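Subject: Re: [tollutora-users] Recording kitchen demos by teleop

Dehua Fu wrote:
> We have 60 demos in the Gesthorpe kitchen and the policy
> still hesitates before it closes on anything. Is it the
> number of demos, or the way we drive the arm?

I'd look at the driving first. We recorded 400 with the Rind controller and had the same trouble. When we replayed them, the operators were stopping above the object to line up, and the policy learned the stop.

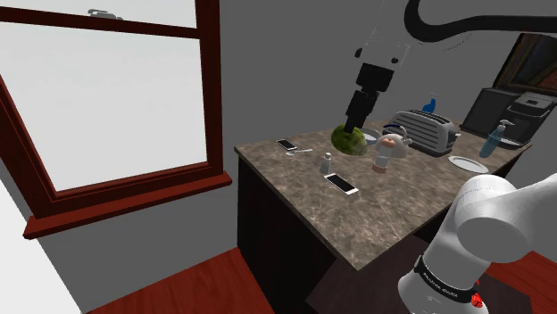
What helped was practice before recording. Each operator now does 19 throwaway runs per object, then we start saving. Use the side view for the approach and switch to the wrist view for the last part – trying to do the whole thing from the wrist is slow, and you lose track of what's next to the fingers. 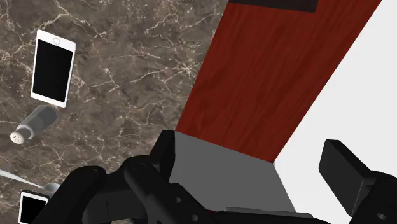 Wrist view, gripper over the counter at the end of the wooden block.

Also check your Allidbridge settings. Ours was sending commands 2 steps late, and people slow down to make up for it without noticing. Fix that before you record more.

I can send the replay script if you want it. It needs the May build or later.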